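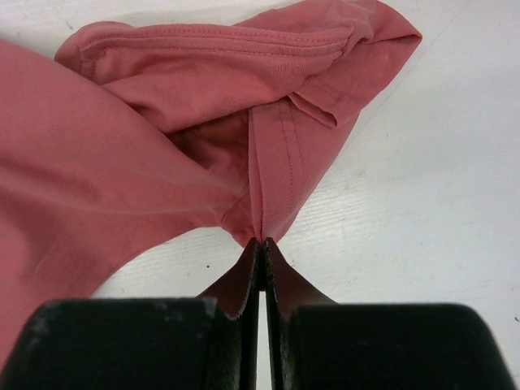 I was 206 miles from home when my sister called to say she'd sold Grandma's piano. Two in the morning, mind you, and I'm eating crackers in a motel bed in Venura with the TV on mute.

"Sold it to who?" I said.

"Duangjai Mahawong. You remember her -- she taught you for like a month."

Oh, I remembered her! Mrs. Mahawong used to tap my wrists with a pencil and hum the left hand part so loud I couldn't hear my own mistakes (I think she meant it kindly). I quit that January and told everybody I had a sore thumb.

"How much?"

"Nearly 3,000."

I got crumbs all over the blanket sitting up. That piano had three dead keys and smelled like soup.

"She knows about the keys," my sister said. "She wants you to come play it sometime."

"I don't play."

"I told her that. She said your thumb must be better by now."

I turned off the TV and lay there a while with my hand flat on the blanket, trying to remember where the left hand part started. It was a G, I was pretty sure. I hummed it, and my sister, still on the line, hummed the next one.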